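December 20, 2018
Fuse sorting, bench 2, yellow mat

Picked up where we left off in September. The Mandach boxes came back from storage and I want the spare fuses sorted and the box layout settled before the break. Ravindran Chettiar has the old layout sheet and says row order on it is wrong for anything after unit 413, so I am ignoring the sheet and going by color.

Color code as we use it here, written down again so I stop asking: red 10 A, blue 15 A, violet 3 A. These are the ordinary automotive blade colors. Green is 30 A and we are short of those. If a body looks faded check the number on top before it goes in a bin, do not trust the color by itself under the bench lights.

Mat stays on the bench for all of this. Fuses dropped on bare board skid off the back, and I have spent enough time on the floor. It needs a wipe, the smudges do not come off dry. Tried a damp cloth on one corner, some improvement. Isopropyl next time, small patch first.

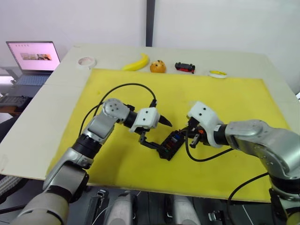 Lid stays off the box while we work. The clips on the Mandach lids are brittle and two broke in September. Lids are in the shallow drawer with the unit number in pencil on the inside face. Please put them back under the same number - they do not all swap, some of the later ones are a hair wider.

Seating: push straight down until the shoulders of the fuse are level with the neighbors. If one stands proud, take it out and look at the prongs before pushing harder. Bent prongs go in the scrap cup. Do not straighten them, they never grip the same afterwards.

Continuity check on unit 436 with the Bodine meter. All positions fine except one in the back row, which read open until I pulled the fuse and reseated it. Could be dirt in the socket. Marked it on the tag and will check again after it has sat for a few days. Unit 413 not checked yet.

Kazlauskienė quoted for a bag of 2000 mixed blades. Too many of the sizes we never use. Asked for greens only and a smaller bag, waiting to hear. Jernine has them by the strip but the last strips had flash on the plastic and had to be trimmed, so I would use them only if we run out.

For loose ones, lay them out with a clear gap between and prongs all the same way. Picking from a heap scratches the bodies and you end up lifting two at once.
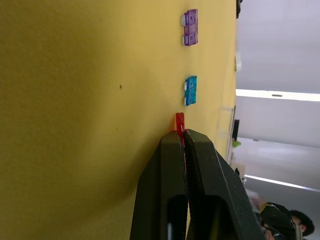

Hold them by the body. Fingers on the prongs leave grease, and a tight pinch on the narrow part can turn the fuse as it comes up. Then it meets the socket crooked and you get the bent prong again.

Bins are relabeled, bin 13 is now mixed and doubtful. Anything with an unreadable number goes there and gets metered later. Chettiar wants the doubtful ones thrown out. I would keep them for practice, they are fine for fit even if the rating is unknown, but they must not go into a finished box.

Still to do:
Meter unit 413
Recheck back row on 436
Wipe mat
Correct the layout sheet and put the new one in the drawer with the lids
Chase Kazlauskienė for the greens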